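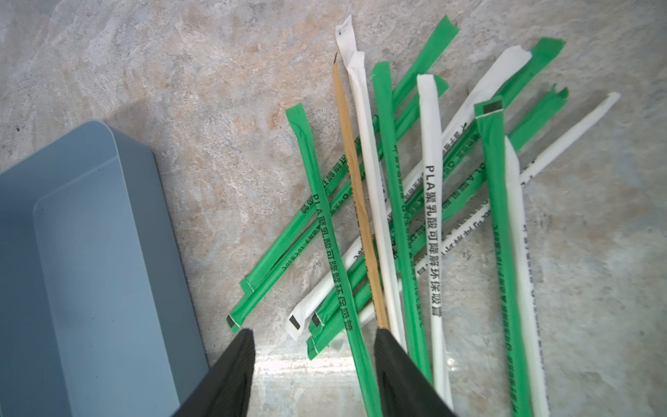 Domaine Nillano : contrôle avant ouverture, visites d'hiver
Fiche du 20 décembre 2019. Tournée à pied, départ billetterie, retour par le verger.

1. Billetterie et accueil
OK. Rampe refixée côté parking. Tapis d'entrée gondolé, à changer avant les vacances.

2. Grand escalier
Réserve. Troisième marche qui bouge toujours, déjà noté en octobre. Cordon posé, montée par la droite uniquement. Menuisier relancé deux fois.

3. Salons du rez-de-chaussée
OK. Jauge affichée : 111 personnes. Extincteurs vérifiés, étiquettes lisibles. Bloc de secours du salon Farent éteint, ampoule commandée.

4. Bibliothèque
Fermée au public. Infiltration au-dessus de la fenêtre nord, seau en place. Ne pas rouvrir sans avis du couvreur !

5. Café de l'orangerie
OK dans l'ensemble. Sol glissant près de la porte si pluie, panneau à sortir le matin. Allergènes affichés. Frigo du fond à 6, à surveiller. Poubelles de tri à rapprocher des tables.

6. Terrasse et belvédère
Réserve. Garde-corps bon sauf angle ouest (vis manquante, rubalise en attendant). Plus de 300 visiteurs attendus le premier jour, prévoir quelqun en haut. Longue-vue bloquée, sans danger.

7. Sentier Løken jusqu'à la rivière
NON conforme. Branche cassée au dessus du banc, passage fermé. Passerelle verglacée le matin, sel épuisé. Bon de commande 2191 envoyé chez Zirov, pas de réponse.

8. Navette gare-domaine
OK. Arrêt déneigé, horaires d'hiver collés. Ceinture coincée place 4, siège condamné.

9. Premiers secours
Trousse accueil complète. Trousse café : manque pansements et sérum. Défibrilateur voyant vert.

Ouverture possible sauf points 4 et 7. Repasser au point 2 la veille. Appels internes : poste 130.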